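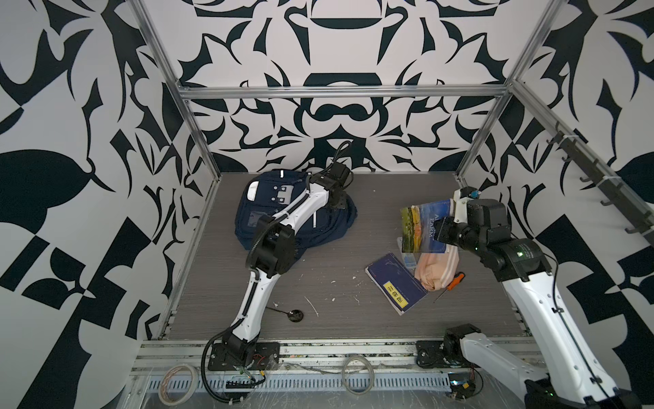 Black-and-white patterned walls, gray wood-grain tabletop.

Mellstead Boat Owners' Group
Minutes of the fall gear meeting, September 19, 2026

I took the notes again, so grumble at me if I got your boat wrong! We got going a bit late while everyone found coffee, and the March minutes were approved with one fix (the slip fee vote was a show of hands, and I had written ballot).

Dock lines. We talked for ages about the group order from Cloklow. The quote is $1,521 for the three-strand nylon, delivered to the Butuvport dock, and that covers everybody who signed up. A couple of people wanted braided line and were told they can order it on their own, which they grumbled about and then agreed to. Motion to go ahead passed.

Mooring chain. The long one. The two outer moorings have worn chain near the swivels, and the diver's report says it won't see another winter. New galvanized chain, shackles and swivels come to $3,665 with the labor. I asked if we could do one mooring now and one in the spring, but the barge has to come out either way and we'd pay for it twice. Passed, with two against.
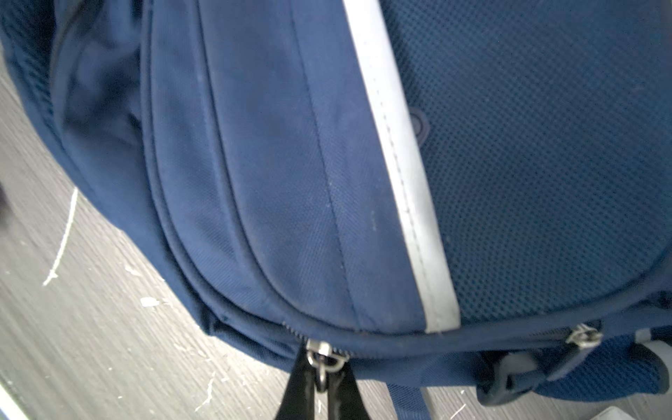
Those two would like it noted that they wanted a second quote first. So noted. The work gets booked for after haul-out, and anybody on an outer mooring needs to be off it by then, please, dinghies too.

Fenders. Cocco will give us a price break if we take 50 of the medium size. We have takers for most of them already, and the rest can go in the shed and get sold off next season. I said I'd take four (my old ones are more patch than fender). Agreed without a vote.

Hand winch on the ramp. It slips under load. Stop using it for anything bigger than a dinghy until the pawl is replaced. I'm ordering the part, spending limit $100, and I'll put a sign on it tonight.

Other business. Somebody left an anchor and a tangle of rode by the fuel shed. If it's yours, come get it. Also, the hose at the end of B dock leaks at the coupling again, and I have washers in my truck.

Next meeting is after haul-out, same room. Send me agenda items before then.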